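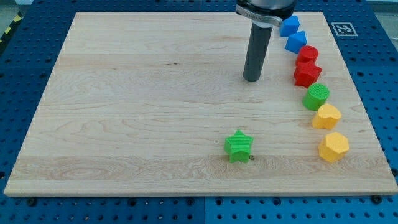 The green star on the maple board, with the arm overhead.

Robotics club, room 8

Saimi Huttunen's group has spent most of June teaching the arm to push plastic blocks about, a skill most of its programmers mastered before nursery. The task is to nudge the green star into line with the others using one blunt finger. Tyson Grewal's code allows 90 seconds a go, and his best run so far used all of them. Martti Ojala would like it known that his version is faster, though less fussy about where the star ends up. New members welcome from 2 o'clock. Bring a laptop and low expectations.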